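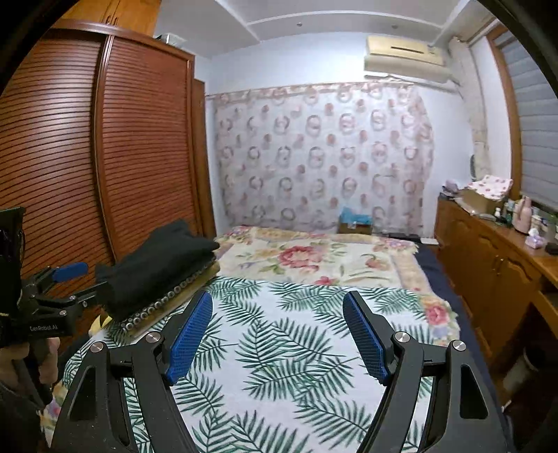 Friday, February. Gripper upkeep, the hand-held pair, unit 37 and unit 39. I'm writing this up at more length than usual because Anatole was at Skestberg all week and will want to know why the drawer of spare pads has gone down, and because I keep meaning to put the pivot routine on paper and never do. So, starting with the pads. The blue ones wear at the fingertip end first, where they pinch cloth, and the texture goes shiny well before it goes smooth, which is the point at which I now change them. On garment folding this matters more than on anything else we do. Look at the black garment held over the tan board with the rivets: a folded piece like that is several layers thick, and if the pads are tired the inner layers creep while the outer one stays put. With the fingers spread you get a good clear look at both pad faces, and I'd ask everybody to do that before each run, thumb along the face, feel for the shiny patch, ten seconds and you're done.

I changed both pads on 37 on Friday morning and one on 39. The old adhesive came away in one strip on two of them (lovely!) and in crumbs on the other, so that finger got a wipe with alcohol and a good long wait before the new pad went on. Please do wait. I have been impatient with this before and had a pad walk half a millimeter sideways over an afternoon, and then the ridges don't meet properly when it closes.

Now the pivots. There are four round screws on top, two to a side, and they do not all want the same treatment, whatever the Brunet sheet says. The outer ones can be snug. The inner ones carry the swing of the finger and if you snug them the same way the jaw gets a sort of hesitation at the start of the squeeze, which the operator makes up for by squeezing harder, and then your opening readings have a little step in them. Nawal spotted the step on log 1222 and was kind enough to come and find me instead of just flagging it. We backed the inner left screw off a hair, worked the fingers open and shut a good many times, and the step was gone from the next log.

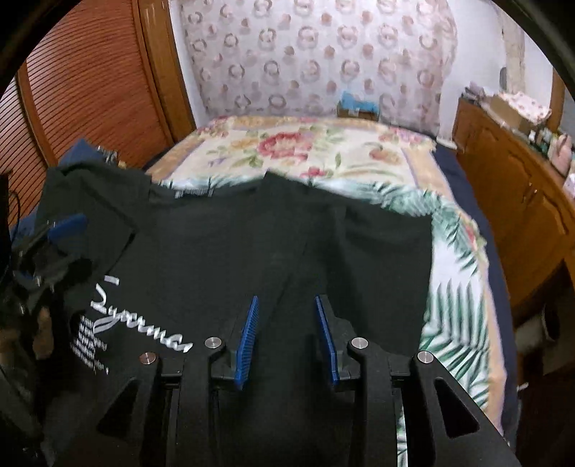 After that I set the zero again on both units, which you have to do any time the pads have been off, new pads being a touch thicker than worn ones. Close gently until the pads just touch, hold it there, press zero, open all the way, close again and see that it comes back to the same number. 37 came back on the first try. 39 took 3 tries, and I think it's the return spring getting lazy, so I've put a dab of tape on the handle and would like it looked at before it goes out on the Trover list.

Anatole, a question for you when you're back: are we still getting the pads from Kilten? The last packet felt a bit stiffer to me than the one before, and it may only be that the room was cold, but Nawal thought so too when I handed her one of each without saying which was which. If you have the old packet label somewhere, could you tuck it in the back of this book?

Left to do: return spring on 39, thread lock on the outer screws of both, order pads, and find the small hex driver, last seen in my own apron pocket.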